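Gramura 共享工坊机械臂工位项目阶段进展报告

致：Zukomico 社区技术资助计划
报告单位：Grollis 共享工坊
项目负责人：Aldo Mancuso
技术与安全联络人：Ketill Þrastardóttir
提交日期：2022年9月28日

一、报告范围

本报告说明 Gramura 项目自上次书面汇报以来的工作情况，内容包括仿真环境、机械结构、末端夹爪、电气与安全、控制软件、成员培训、经费使用，以及下一阶段的安排。按照资助协议的要求，凡与原计划不一致之处，均在相应章节写明原因和处理办法，不另立附件。

本项目的目标未作调整，仍为在共享工坊内建成一个可供成员预约使用的桌边机械臂工位，用于小件的拾取、摆放和分拣。工位由工坊成员自行装配和调试，图纸与程序在项目结束时向全体成员开放。

上次汇报中，贵方曾询问为何将仿真列为独立工作项，并占用一部分人力。本期的实际情况可以作为答复：工位的底座高度、桌面位置和夹爪接近方向，均在仿真中先行改过，再落到加工图上。底座一项若按最初图纸下料，桌面远端的可达范围将不足，整件需要返工。

二、总体进度

本期计划工作共9项，其中已完成并通过内部复核的工作包括仿真房间搭建、主臂模型导入、底座设计、夹爪样件加工、急停回路设计和操作规程初稿。桌面标定、抓取程序和成员培训仍在进行。

总体进度较原计划落后2周。延误主要发生在关节减速件的到货环节，供货方推迟了发运，工坊未能在预定时间内完成肩部总成的试装。等待期间，机械组的人力转至夹爪和线缆走向的工作，因此后续环节受到的影响有限。项目组判断，整体完成时间仍可保持在十二月，不申请延期。

需要说明的是，这一判断以肩部总成一次试装成功为前提。如果试装中发现轴承座尺寸偏差，需要重新加工，成员开放日将不得不后移。届时项目组会单独来函说明，不等到下次定期报告。

三、仿真环境

（一）房间与桌面

仿真房间采用素面抹灰墙和图案较强的花砖地面。选择花砖地面出于视觉程序的考虑。工坊主厅的地面经过多次修补，颜色和纹理并不统一，若仿真中一律使用单色地面，程序在桌沿附近的分割结果会过于理想，到现场后再暴露问题，代价较高。花砖图案对分割程序的要求偏严，目前的结果已能将桌面与地面区分开来，但桌下阴影落在砖面上的区域偶尔仍会被误判。

桌面使用深浅相间的红褐色木料拼接纹理，四条桌腿为深炭灰色。桌面纹理的问题与地面类似：拼缝处的明暗变化会被误认为细长物体的边缘。视觉程序的早期版本在空桌面上也会报告目标，现已增加一道高度判断，低于设定高度的候选区域不再进入抓取队列。这一改动的副作用是，很薄的零件也可能被一并滤除。项目组正在寻找折中的阈值，暂未找到满意的数值。

（二）主臂与底座

主臂立于桌后的灰色高底座上，自肩部斜向上伸至肘部，再由肘部近乎垂直地下落到腕部。这种安装方式使肘部位于全臂最高处，前臂从上方进入桌面空间，与桌上物件发生侧向碰撞的机会较少。缺点是对房间净高有要求，工坊主厅靠横梁的一侧不能使用，工位位置因此向内移动，相应的电源出线也要改动。

模型导入过程中，关节坐标系的方向曾出现一次错误。腕部的一个关节在导入后正负方向相反，单独运动时看不出异常，与相邻关节联动时末端会偏离预定路径。Ketill Þrastardóttir 在核对关节限位时发现了这一问题，并据此编写了一份导入检查清单，要求每次更换模型文件后逐个关节重新核对，由执行人和复核人分别签字。

（三）小件与背景设备

桌面上放置若干低矮小件，包括颜色鲜明的绿色和蓝色物件，用于检验颜色识别和定位。小件尺寸有意取得偏小。成员提交的使用需求中，较多涉及螺钉、垫片、卡扣一类零件，以大件测试得出的结论参考价值有限。

桌子后方的背景中另设两台较小的灰色机械臂，各自装在黑色支座上。它们不参加抓取测试，只参与碰撞模型和遮挡计算。工坊今后可能将工位扩充为多机布局，提前在碰撞模型中保留相邻设备，可以避免规划程序默认周围空间全部可用。扩充计划不在本次资助范围内，相关设备也未列入本项目预算。

四、机械结构

底座由工坊金工区成员焊接，主体已成形，尚未喷涂。焊接后对上法兰面进行了复测，平面度在允许范围内，但有一处螺孔位置偏移，与肩部安装板不能直接对齐。处理办法是将安装板上的对应孔改为长圆孔，并加装定位销。Aldo Mancuso 已批准此项更改，图纸版本同步更新。

底座与地面的固定方式有过较长时间的讨论。原方案采用膨胀螺栓，直接固定于混凝土基层。工坊场地属于租用，出租方对打孔的位置和深度有书面限制，经沟通后同意在指定区域内施工，条件是撤场时恢复原状。恢复费用已在预备金中预留。另有成员提出使用配重底板，可免打孔，但底板会伸入操作人员站立的区域，有绊倒的风险，故未采纳。

上臂管件与前臂管件已完成切割和端面加工。管件内部要穿过动力线和信号线，原设计中两类线缆共用一条通道。电气组在审图时提出干扰问题，改为在管内加设隔板。隔板以成型件插入，不焊接，便于更换线缆。由此增加的重量很小，对肩部力矩的影响可以忽略，仿真中的质量参数已按新值修改。

肩部总成为目前唯一未能按计划推进的部件。减速件到货后，先作外观检查，再在台架上空载运转，确认无异常声响后方可装入壳体。这一顺序已写入装配作业单，任何人不得为赶进度跳过空载运转。

结构件的存放也作了整理。此前加工件与金工区的余料混放，曾有一根已加工的管件被其他成员误取，所幸未被切割。现在项目零件统一存放在带锁的柜内，由当班组长登记取用。这项措施给周末工作的成员带来一些不便，项目组已同意将钥匙移交时间提前。

五、末端夹爪

夹爪采用双指结构，自腕部下方伸出，指尖朝下。样件先后制作过几版，差别主要在指尖形状和指面材料。

早期样件的指面为平面，夹持较厚的方块效果尚可，对圆柱形小件则容易滑脱。后续样件在指尖开出浅槽，圆柱形零件的夹持有改善，但浅槽又使垫片类薄件难以从桌面上拾起。项目组最终决定不追求以一种指尖适应全部零件，改为可更换指尖，由成员按任务选用。更换时需松开一枚螺钉，所用工具系在工位旁，用后放回。

指面材料目前在两种软胶之间比较。较软的一种摩擦力好，但会沾附木屑和金属粉末，清洁间隔短；较硬的一种耐用，夹持光滑零件时需要更大的力。考虑到工坊的粉尘环境，项目组倾向于采用较硬的一种，最终选择待台架测试完成后确定。

夹爪驱动的力控部分尚不成熟。目前以电流估算夹持力，在慢速闭合时较为可靠，快速闭合时读数受惯量影响明显。现阶段的处理是限制闭合速度，在接近目标宽度后进一步放慢。此举会拉长单次抓取的时间，但工位面向初学成员，速度并非首要指标，项目组认为可以接受。

夹爪相关的耗材由 Bach 五金供应站提供，付款方式为按月结算。指尖样件所用材料的边角料归工坊公共料架，不计入项目成本。

六、电气与安全

电气柜已完成布局，主电源、驱动电源和控制电源分别设置保护。柜门开启时驱动电源自动断开，控制电源保持，以便检修人员读取故障信息。

急停回路按双通道设计。急停按钮分设在操作位和工位入口，任一按下均切断驱动电源，复位须在操作位进行，并由操作人员确认工作区内无人。入口处的按钮原本安装在门框内侧，经现场演练发现，站在门外的人员难以及时触及，现改到外侧，并加装防误碰护圈。

断电后的姿态是安全评估中用时最多的一项。主臂肘部较高，若驱动电源突然切断而制动器动作迟缓，前臂会有短暂下沉。仿真中对不同姿态下的下沉量作了计算，夹爪在桌面上方悬停时，与桌面的间隙应不小于计算下沉量，再加上安全余量。控制程序据此设置了悬停高度下限。实机的制动响应时间须在肩部总成装好后实测，如与计算所用的数值不符，悬停高度将相应调整。

工作区以地面标线和轻型围栏分隔。围栏不具备联锁功能，仅用于提醒，因此运行规程中规定机械臂通电期间必须有持证操作人员在场。工坊保险机构已收到设备说明和风险评估，尚未给出书面答复。在取得答复前，工位不向一般成员开放，项目组成员的调试也限于低速模式。

Ketill Þrastardóttir 建议在工位旁单独记录每一次非计划停机，无论原因大小。记录本已经启用，现有条目大多来自台架测试中的接插件松动和限位设置错误，没有涉及人员接触。接插件已换用带锁扣的型号。

七、控制软件与标定

控制软件分为规划、视觉和执行三个部分，各部分之间通过固定格式的消息交换数据。这样划分的直接好处是，仿真与实机可以共用规划和视觉两部分，只替换执行部分。本期已在仿真中完成由视觉结果到抓取姿态的全流程调试。

仿真抓取测试以小批次进行，每批的物件位置随机生成，本期累计约19批。失败情形主要集中在桌面边缘和物件相互靠近两种条件下。前者与手腕关节接近限位有关，规划程序有时选择了可达但余量很小的姿态；后者是因为夹爪张开时，指尖会触碰相邻的物件。针对后一种情况，程序已增加对张开宽度的选择，不再一律张至最大。桌面边缘的问题拟通过缩小有效工作区解决，缩小后的边界会以标记贴在桌面上。

仿真结果不能直接视为实机性能。接触和摩擦参数取自材料手册和少量台架测量，尤其是软胶指面与木质桌面之间的参数，目前的把握不大。项目组在内部讨论中多次提醒，本报告也在此重申：贵方若需对外引用本项目的测试情况，请注明为仿真条件。

标定程序正在编写。计划在桌面角部放置标定板，由夹爪持探针依次触碰标定点，求出桌面与底座之间的相对位置。实机桌面为木制，随季节湿度会有变形，标定频率暂定为每月一次，工位移动或桌面受到重物冲击后须重新标定。

软件版本管理曾有一次疏漏。一名成员在共享电脑上直接修改了运行中的配置文件，未提交记录，次日调试时关节限位与文档不符。所幸当时仅运行仿真。此后共享电脑上的运行账户已改为只读，配置修改须经提交和复核。该成员事后协助编写了配置说明，此事不作其他处理。

八、成员参与和培训

参与本项目的成员分为机械、电气、软件和文档4个小组。各组每周自行安排工作时间，跨组事项在例会上决定，会议记录存放于工坊内部网站，成员均可查阅。

培训教材已有初稿，由安全须知、基本操作和常见故障三章组成。试讲后收到的意见主要有两点。其一，安全须知篇幅偏长，初学者难以抓住重点，现已将急停、进入工作区和断电后处置提到最前。其二，基本操作部分使用了较多软件术语，不熟悉编程的成员阅读困难，文档组正在改写，并为每个操作步骤补充界面文字。

培训的上机部分目前在仿真中进行。学员先在仿真里移动主臂，将夹爪停在指定物件上方，再练习下降、闭合和抬起。讲解人员发现，不少学员习惯以夹爪为中心判断方向，与程序使用的底座坐标系不一致，容易向相反方向移动。界面已增加坐标系切换，默认使用夹爪坐标系，进阶课程再讲解底座坐标系。

工坊木工区的成员对本工位表现出较高兴趣，希望用于小型榫件的分拣。项目组已记录这一需求，但木屑对关节密封和夹爪清洁的影响尚未评估，暂不作承诺。

九、经费使用

本期支出主要用于关节减速件、驱动器、电气柜材料和夹爪样件。各项支出均有票据，票据副本随本报告另行寄送。结构件加工使用工坊自有设备，仅计材料费，人工由成员无偿提供，不折算金额。

与预算相比，电气柜材料略有超出，原因是更换了带锁扣的接插件并增设了入口急停。软件部分的支出低于预算，原定采购的一套商用标定工具未予采购，改由成员自行编写。项目组拟将软件部分的结余调入电气部分，调整幅度在协议允许的范围之内，谨此报备。如贵方认为需要书面批准，请告知，项目组将在收到批复后再行列支。

预备金尚未动用。地面恢复费用为专项预留，不与其他用途合并。

十、存在的问题

肩部总成的到货与试装仍是影响进度的首要因素。项目组已与供货方确认发运安排，并询问了替代货源。替代件的安装尺寸不同，若采用则须改动壳体，因此仅作为后备。

保险答复的时间不由项目组掌握。为减少往返，Aldo Mancuso 已提前向保险机构补充了围栏布置图和操作人员资格说明。若答复附带条件，可能需要增设联锁装置，相关费用未列入现有预算，须从预备金中支出。

熟悉规划程序的成员人数偏少，一旦其中有人长期缺席，软件工作将受影响。文档组已开始记录规划程序的设计依据，并安排其他成员参与日常复核，以便逐步熟悉。这项工作进展缓慢，例会上对此有过批评，下阶段将为其划出固定时间。

视觉程序在傍晚侧光条件下的表现也需要改进。仿真中将光源放低后，薄件的细长阴影与零件本体难以区分。工坊主厅西侧有窗，实机条件下同样会出现类似情形。可选的办法包括加装遮光帘和固定照明，后者效果较稳定，但需要增加一路电源，待电气组核算后决定。

十一、下阶段安排

减速件到货后，机械组优先完成肩部总成的台架试运转和装配，随后将底座运至工位并固定。电气组在底座就位后敷设线缆，完成急停回路的现场测试。上述工作完成前，主臂不得在底座上通电。

软件组继续在仿真中处理桌面边缘和薄件识别的问题，并完成标定程序。实机首次运动将以空夹爪进行，仅在桌面上方沿预定路径低速移动，夹爪全程高于悬停下限。该项测试通过后，再放置小件进行抓取。测试时工作区内除持证操作人员外不得有人停留，观摩人员在围栏外指定区域站立。

文档组完成培训教材的修订，交由未参加本项目的成员试读。试读意见汇总后由 Ketill Þrastardóttir 审定安全章节，其余章节由各组组长审定。

如各项工作顺利，工位将于十二月接受工坊内部验收，届时邀请 Zukomico 派员到场。验收内容与资助协议附表一致，项目组希望在薄件拾取一项上与贵方商定合理的标准。现行表述为“能够拾取常见小件”，范围较宽，容易产生不同理解，建议改为列出具体零件类别，并允许使用可更换指尖。建议稿将在下次例会后送交贵方。

仿真房间的模型文件和主臂参数以当前版本封存，作为实机装配的对照依据。后续改动另存新版本，不覆盖封存文件。
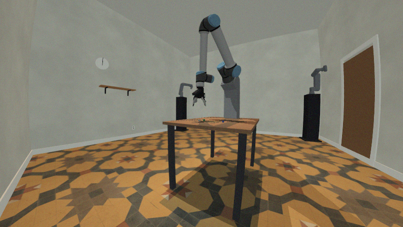 封存版本的查阅权限可应贵方要求开通，申请请寄 Grollis 共享工坊，由 Aldo Mancuso 收。有关安全评估和保险事宜的询问，请直接与 Ketill Þrastardóttir 联系。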